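Ticket 399: Room thermostat not holding its schedule
Product: Finum room thermostat
Site: Gidmont guest house, breakfast room
Status: Resolved
Handled by: Shivam Nautiyal, Khurana Building Support

April 23, 2018. The customer reports that the breakfast room heating shuts off at 11 each morning and does not return for the afternoon period. The display shows code E6. Replacing the batteries has not cleared the code.

The customer was asked to confirm the location of the thermostat. Installation guidelines require that the unit be kept clear of steam and direct heat. 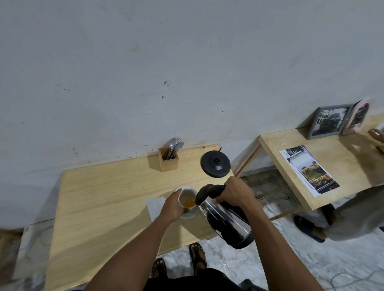
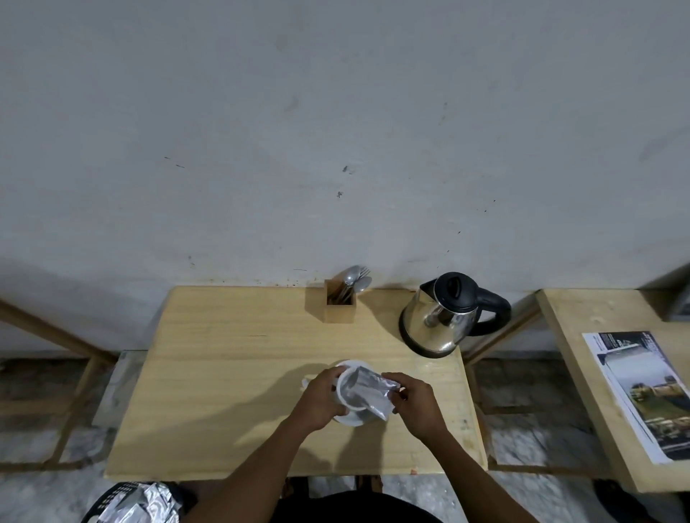
Breakfast room, table and wall, with the electric kettle.

Customer confirms that the thermostat is on the opposite wall, beside the door. Location ruled out as a cause.

The schedule was reviewed by telephone. Period 3 had been saved with an end time earlier than its start time, and the unit had rejected it. The customer was instructed to delete period 3, restart the unit and enter the times again. Code E6 cleared after the restart.

Customer reports normal operation through the following afternoon. No replacement part issued. Ticket closed.

Related tickets
Finum thermostat: clock loses time after battery change
Virell boiler receiver: pairing light stays red
Changing the heating schedule before August closure

This site uses cookies to keep you signed in. Accept | Settings
Contact Support | © 2018 Khurana Building Support | Back to top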